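Reading time: 3 minutes

Handling Demonstrations: Rules for the Kitchen Bench
Notes to go with session 6. Prepared by Akosua Boateng and Lionel Horrocks.

These rules cover work with the hand-held gripper at the Senham bench. They apply to every student, including those who did the July course under the older sheet. Where the two sheets differ, use this one.

1. Before you start

Check the finger screws by hand. Wipe both finger markers with a dry cloth. If a marker is scratched or lifting at a corner, change the finger and write it in the bench log. Do not tape over it.

Set out every item the task card calls for, and take away items left from the last card. Appliances stay unplugged unless the card says otherwise. Cords go toward the back.

2. During a demonstration

One person holds the gripper. The other hand stays out of the work area unless the card is marked "two hands."

Move at the speed you would use with a full cup. Close the fingers fully before you lift. If you drop something, stop, mark the run as failed and begin a new one. Failed runs are kept. Do not pick the item up and carry on.

A run should last no more than 60 seconds. Each card needs 19 good runs before it can be signed off by Seidu Yakubu or Nii Kpodo.

3. Tools held in the gripper

Grip spoons, ladles and paddles by the handle, with the working end pointing away from you. Approach an open container from above its rim. Keep the finger plates out of the food. Loose grain on the table is swept up between runs, and the container is topped up to the same line each time.

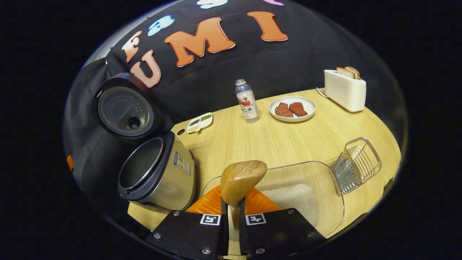 Rice card: paddle gripped by the handle at the mouth of the rice container, cooker lid open.

4. Food

Food used on the bench is not eaten afterward. Dry rice may be used again for one week if it is kept covered. Cooked items go in the bin at the end of the session.

5. Logging

Write down the card number, your initials, the number of good and failed runs, and anything you moved partway through. Last term 114 runs were logged and 33 had no initials. Those could not be used.

Questions about the log go to Fuseini Bawa. Read section 2 again before session 7, when we start the two-hand cards.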